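April 25, 2018

I slept badly again, and at five I stopped trying and made tea. The rain was finished by then. I could hear the gutter still dripping on the side of Mr. Ankrah's house, and later his radio, the same morning program with the two men who laugh at everything.

I want to write down the matter of the choir before I forget how it went. Yesterday evening we were 18 people, more than in all of the winter. Adwoa Amegashie gave out the new piece. It is in four parts and I have the alto line, and the alto line is mostly one note. I am not complaining. I counted that I sing the same A for 33 measures before something happens. Hường, beside me, was drawing small fish in the margin of her copy. When we finally moved to the B flat, both of us missed it.

Adwoa was patient. She said that holding one note is harder than singing a melody, and that we must think of it as walking on a wall. I liked this. At home I tried it in the kitchen, with the window closed out of respect for Mr. Ankrah, and my A went slowly down until it was nearly a G. I checked it on Elibariki's old keyboard, the Himura with the broken lowest key. I did it six or seven times. The last time I was almost correct.

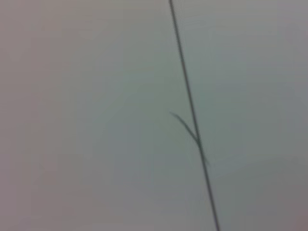
One thin dark line, with a little branch.

After breakfast I wrote to my sister. Her letter has been on the shelf since November and I am ashamed of it. She asks always the same questions: do I eat, do I have friends, is the English still tiring. I answered yes, yes, and yes in the evenings. In the morning I can speak for an hour without looking for a word. After eight at night I say "open the light" and "close the radio," and Hường corrects me, and then she makes the same mistake herself, from another language. We have decided that between us it is allowed.

I told my sister about the piece and the long A. I wanted to explain "alto" and found that I do not know how we say it at home. Perhaps we use the same word. I sang only soprano there, badly, when I was a girl, and then for years nothing.

The post office on Bawa Street was slow. The woman before me was sending a very large parcel and had not closed it. The letter cost me more than I expected and I bought a sheet of stamps too, so that there is no excuse next time.

Then I walked home the long way, by the canal. The path is muddy still, but the lilacs behind the Ivwood bakery have their buds. I bought a rye loaf and two of the buns with cardamom. One was for Elibariki, who repaired my bicycle lamp and will not take money. He was not at home, so I left the bun in its bag on his door handle. Now I am worrying that he will not look at the handle.

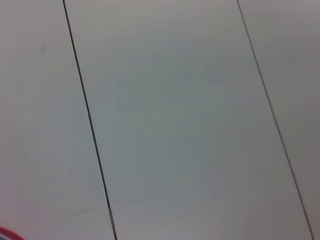

In the afternoon I practiced again with the recording that Adwoa sent. It is strange to hear all the parts together. My one note is under everything, and the sopranos lean on it, and when I listen for it I cannot hear it, but I think I would notice if somebody took it away. The tenors have the best part. Kwaku Bonsu knows this and was unbearable yesterday.

The concert is in the Andamik hall, which has 65 seats. Kwaku says that we will fill it if everyone brings three persons. I do not know yet who my three persons are. Mr. Ankrah, maybe, if it does not disturb his radio. I will ask him tomorrow when I bring back the ladder.

Seven o'clock now. Elibariki has sent a message: "Bun found." I must iron the blue shirt and look again at measure 34, where the B flat is.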